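Cleaning and Storing Transforming Robot Toys

This site uses cookies to remember your settings. By continuing to browse you accept their use. OK | Read more

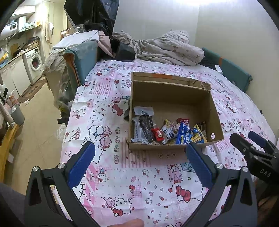

An open cardboard box with its back flap up.

Most damage to older transforming figures happens in storage or during cleaning. The tips below work for plastic figures with ball joints, hinges and a few metal pins.

Dusting

Use a soft makeup brush or a clean, dry paintbrush. Work from the head down and open each panel as you go. Canned air is fine for the chest and wheel wells, but keep it away from loose stickers.

Washing

Take off weapons and any battery parts first. Use lukewarm water with a drop of dish soap and an old toothbrush. Do not soak figures with metal pins or springs, as these rust. Chrome parts should only be wiped with a damp cotton cloth. Rubbing will take the shine off. Leave everything on a towel overnight with the joints half open.

Loose joints

For a ball joint, brush a thin coat of clear floor polish on the ball and let it dry for a full day. Move the joint a little every few hours while it cures. If it is still floppy, add a second coat. Veerle Koster uses plumber's tape on hip joints, which also works and can be taken out again.

Stiff joints

Never force one in a cold room. Warm the part with a hair dryer on low and try again. A dab of silicone grease helps. Do not use cooking oil or spray lubricant on plastic.

Packing away

Store figures in robot mode with the legs straight, so no tab is under pressure. Wrap each one in acid-free tissue and put the weapons in a small zip bag with the name written on it. Bubble wrap can leave ring marks on soft plastic. Keep boxes out of the attic and off a garage floor. A closet shelf at 70 degrees or below is best. White and light gray parts yellow faster in daylight.

Check the boxes every January and replace any tissue that feels damp.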